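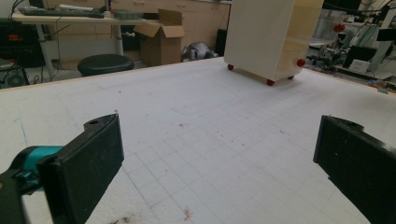 Foam board with the pencil grid on it

How do I get pencil lines and smudges off white foam board?

I drew a grid on a big sheet of white foam board so I could lay parts out square. Light gray pencil, nothing heavy. Now I want the board plain again and I'm not convinced it can be done. There's also a small reddish-orange smudge near the front, a darker brownish mark next to it, and specks of dirt all over. Every page I find says "just use a magic sponge" and none of them show a board afterward. I paid 32 dollars for this sheet at Zarnotport, so I'd like to hear from people who have tried it. Also, is the Lutater cleaning putty any good or is that just marketing?

3 answers

Answer 1 (36 votes)
Skip the sponge. It's an abrasive, and on paper-faced board it takes the sheen off and leaves a dull patch you'll notice more than the pencil. Brush the specks off first with a soft dry brush, or you'll grind them in. Then a white vinyl eraser, light strokes, one direction. Faint lines should mostly go. If you pressed hard there's a groove in the foam and no eraser fixes a groove.
I can't tell you about the reddish mark without knowing what it is. If it's crayon or grease, rubbing will spread it. Try a corner first - and keep water away from it, the paper bubbles.

Answer 2 (8 votes)
I've used the Lutater putty. It's a kneaded eraser in a nicer tin, as far as I can tell. Fine for lifting dust, slow on pencil. I gave up after a few squares of my grid and flipped the board over. Have you looked at the back of yours?

Answer 3 (0 votes)
just paint it white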